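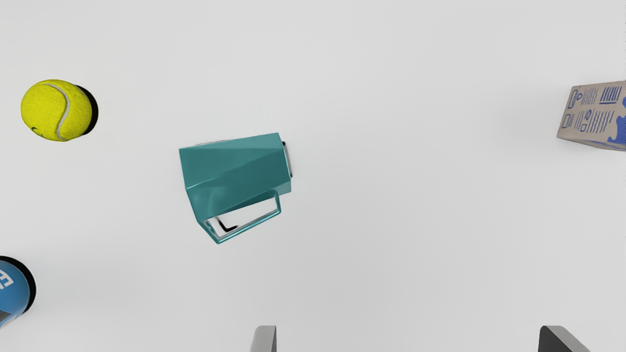 The 93 percent from the Grenik grasp policy is still bothering me. It's a sim number, it comes from 500 episodes, and it has been pasted into two slide decks already with the word "sim" missing. I spent the afternoon going through the wrist view instead of the summary table. The shadows in our renders are hard black crescents, all falling to the right, next to the tennis ball and again next to the blue thing at lower left. If the light never moves, a network can learn "object is left of the black shape" and never need to know what a mug looks like. I can't prove that is what it learned. The 93 can't rule it out either.

Lighting config, checked: one directional source, no fill, same angle in every episode. The Lungu randomizer was supposed to jitter it. The flag is set, but the scene loader reads its own copy of the light settings afterward and overwrites the jitter. So every run since April has had fixed light. Filed it.

Second gripe, the mug. It's a low-poly mesh with flat facets and a square handle with thin straight bars. Flat faces are a gift to a parallel gripper. I would like to see the success rate split by contact point before anybody says "handles curved objects" again. Asked for the split and was told the logger only keeps pass/fail. Fine, then we rerun with contacts on.

Plan:
- fix the loader so the jitter sticks
- rerun 500 episodes, same seeds, old weights, no retraining
- same again with shadows off
- swap in the smooth mug, log contact points
- leave the distractor set alone for now, one thing at a time

If old weights hold up with moving light, I'll drop the shadow complaint and say so here. If they fall over, the number comes out of the decks. I don't want to retrain on 1,000 fresh episodes first and then find we can't tell which change did what.

Also not convinced by the success test. An episode passes if the object is above the table for 6 frames. A mug dangling by one bar of its handle passes. Isus uses a shake after the lift and I think we should copy that, even if it costs us points.

Bralten cluster slot is booked overnight for the first two runs. Loader fix has to be merged before then or the slot is wasted.

Liviu Bratu, 10/15/24
2 min read

Recent entries
Gripper width limits in Grenik, again
Why the depth channel was all zeros
Lungu randomizer: which flags do anything
Notes on the Isus shake test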